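Hand gripper trial, Edix kit
Notebook entry, September, started 9.40 am
4 min read

Third morning with the Edix hand-held gripper on loan from Tarura. Tidy-up task again: mixed household bits on the blue mat, beige bin beside them. I'm enjoying this one a lot more than I expected to!

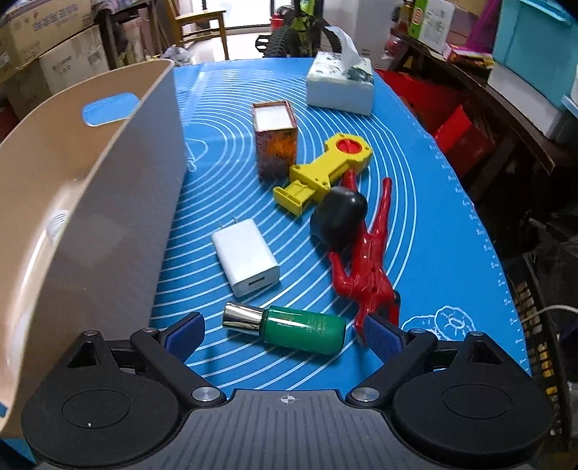
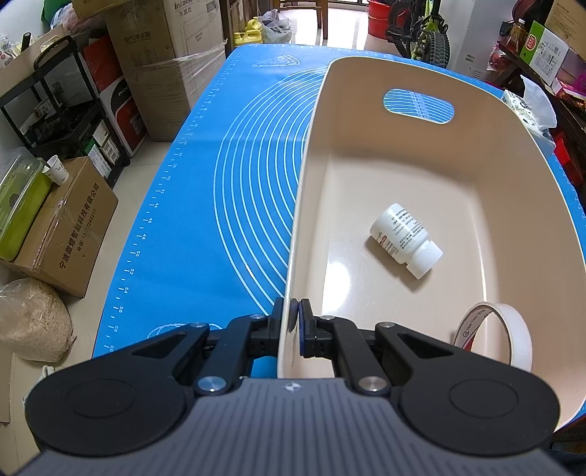 Blue mat and beige bin in both; the second has the fingers on the bin's rim.

Entry by the trials technician, Brundelgate workshop

Target for the week is 216 recorded picks, and we're at 142 as of this morning's count. I did 64 of those in one sitting and my wrist was fine afterwards, which is a big tick for the handle (the old one had me shaking my hand out every few minutes).

What I like so far. The trigger travel is long and even, so you can ease the fingers shut on something slippery like the green glass bottle without feeling you're about to fling it across the room. Thin edges are lovely too. Closing on the rim of the bin, one finger inside and one outside, feels solid, and I'd be happy to make "shift the bin" a task of its own.

Less keen on the clutter. With the black rubber ball sitting partly over the red action figure, I keep going for one and catching the other. Could be me. Try the ball first, fingers coming straight down, and log it as a separate task so we can compare.

Roll of tape: standing up on its edge it's a good test, lying flat it's a pain. Keep both in the set. Same goes for the charger, prongs up and prongs down.

Hadgu's software loaded the first batch with no fuss. It dropped 3 clips from the second and I can't see why, the lengths look normal to me. Have sent them the log. The colour settings also went back to default after a restart, so check those before recording!

Still to do:
- spare finger pads, ask Tarura for the price
- longer cable
- try it left-handed
- swap the medicine bottle for something with a smoother cap

If the price is anywhere near the last quote I'd say buy one and keep the loan unit until it arrives.

2 comments | 5 shares

Recent entries
Edix kit: unboxing and first charge
Tarura loan terms, what we agreed
Hadgu import settings that worked
Re-gluing the bench mat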